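Cleaning a Bike Helmet (and Getting the Smell Out)

My helmet lives on a hook in the mudroom, and by July you can tell it's there before you turn the light on. I sweat, I forget, I hang it up damp, and then I do the same thing the next day. My neighbor Godfrey Mbwambo rides more than I do and his helmets never smell, so I finally asked him what he does. Most of what follows is his method, with a few shortcuts I added when I got lazy.

What you need

A bowl of lukewarm water, a squirt of plain dish soap or baby shampoo, a soft sponge, an old toothbrush, a couple of cotton swabs and two towels. That's it! Please skip the bathroom spray, the bleach and anything that smells like a gas station. Strong cleaners can weaken the shell or the foam underneath, and you won't necessarily see the damage.

Take the pads out first

If your pads are held in with little hook-and-loop dots, peel them off slowly and take a picture of the layout with your phone. I didn't do this the first time and spent a whole evening trying to work out which one went over the forehead. Swish them in the soapy water, squeeze (don't wring), rinse until the water runs clear and lay them on a towel. Mine need overnight. If they're glued in, leave them where they are and dab with a damp sponge instead.

Wipe the shell

Glossy shells are the easy ones, since road grime slides right off with a wet sponge. Work over an old towel or a bit of carpet you don't mind getting damp, and lay the helmet on its side so you can get at the vents and the padding without chasing it across the floor. Then flip it and do the other side. Small round holes get a cotton swab, and long skinny slots get the toothbrush, pulled along the slot toward you so the dirt comes out and doesn't end up inside.

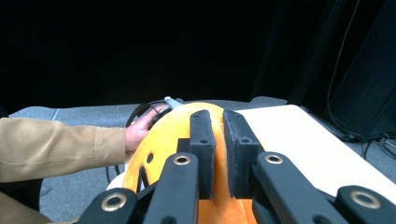
Straps and buckle

Straps are where the real funk hides, especially the part under your chin. Dunk the ends in the bowl, rub the webbing against itself, and go around the buckle with the toothbrush. Rinse twice. Leftover soap makes your chin itch, and I say that from a very long ride home.

Drying

Air only! No hair dryer, no radiator, no dashboard of the car. I set mine upside down on a dry towel near an open window, and it's ready by morning.

While you've got it in your hands

Look it over for cracks, dents, and foam that has pulled away from the shell. If it has taken a real knock, replace it, even if it looks fine. Check inside for the date sticker too. I found out mine was a lot older than I'd been telling people.

Between washes I wipe the pads with a damp cloth after any sweaty ride and leave the helmet out in the open for an hour before it goes back on the hook. On the days I forget, the mudroom lets me know.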